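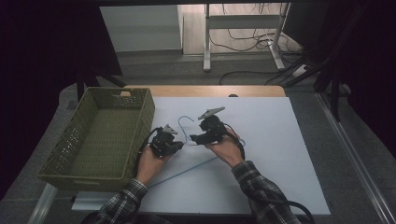
Papers > Household Storage > Section 4

Tags: clothes care, small objects, home inventory

Last updated: 26 Feb 2019

4. Shape changes in thin clothes-care objects

4.1 Objects and households

The Hanar inventory covers 1,351 objects used for the care and storage of clothes, collected from 37 households in Grendton. In the earlier sections we treated boxes, baskets and bags, which have a clear volume and can be measured with a ruler. In this section we consider the thin objects, and mainly the clothes hangers made from wire. The inventory has 200 of them. They were borrowed in November and returned after the measurement, except for a small number which the owners did not want back.

Wire hangers are difficult for a storage study. One hanger needs almost no space if it hangs on a rail between others of the same form. When it is taken off the rail and put in a basket, the hook and the corners catch the neighboring objects, and the space it needs depends on what is already inside. Several households told us that they keep the unused hangers on the rail for exactly this reason, even when the rail is short.

4.2 Describing the bends

Every hanger has bends which were made in the factory. The hook is one large bend, and the neck, the shoulders and the lower bar give the others. We call these the designed bends. All other changes of direction we call acquired bends. They may come from a heavy coat, from a door closed on the hanger, or from someone who pulled a garment down without opening the top button. We did not try to decide the cause in each case, as the owners could seldom remember it.

An acquired bend was recorded only if two readers marked it separately on the same object. Bianca Vlad and Yayra Korletey did this reading. Where they disagreed, the object was placed again on a white surface and both looked at it together. Most of the disagreement was near the neck, where the designed form differs between makers and where a small change is easily taken for a part of the design. 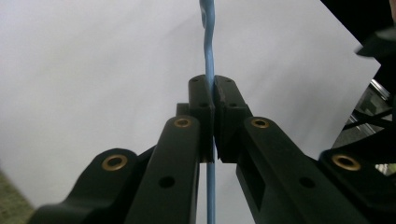 The readers used three words for the form of a bend: single, double and twisted. A single bend turns to one side and does not return. A double bend turns to one side and then comes back, so that the parts before and after it have nearly the same direction. Figure 4 shows the form we had in mind when we wrote the second definition: the thin light blue line bends to the left, curves back to the right, and continues straight down between the two black pads. For such a form the total length tells little, and we recorded the width of the S instead. A twisted bend leaves the plane of the object and cannot be judged from one view.

4.3 Effect on storage

Nearly 100 of the wire hangers had one acquired bend or more. Single bends in the lower bar had a small effect, and these hangers could still be stacked flat. Double bends close to the hook were more troublesome. The hanger above did not lie down fully, and the stack became higher on one side. The plastic-coated hangers sold by Stanciu and the plain ones from Steteck behaved in the same way in this respect, although the coated ones slid more slowly against each other.

Twisted bends are treated in Section 5 together with the trouser clips.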